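Kerkis Housing Co-operative
Minutes of the August management meeting

Present: Amnuay Luangrath (chair), Yaa Akolgo (minutes), representatives of flats on all floors. The meeting opened at 6.30 pm.

1. Minutes of the previous meeting
Agreed, with one correction. Under item 4, "boiler" should read "booster pump".

2. Hot water supply
Paisan inspected the plant room on Monday. The return valve on riser 2 is passing and should be replaced. The 300-litre cylinder is sound. The supply will be off for roughly three hours while the valve is changed – residents on that riser will have notice under the door.
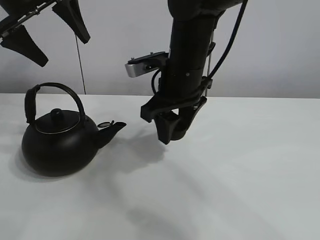 Amnuay Luangrath asked whether the isolating valves could be fitted during the same visit. Paisan has quoted £200 for this, labour included. Agreed.

3. Common room
The booking sheet stays on the door. Users are to wash and put away crockery, and leave the tables clear of cups and pots. The request for a second kettle was deferred until the socket circuit has been tested.

4. Stairwell lighting
Fendametti has supplied two sample fittings. The flat-fronted type was preferred on grounds of cleaning. Yaa Akolgo to ask for a price for the whole stairwell, with and without sensors.

5. Any other business
The bicycle store lock is stiff – Fenevum to be asked to look at it when they service the entry door. A query about parcel deliveries was carried forward.

The meeting closed at 7.45 pm.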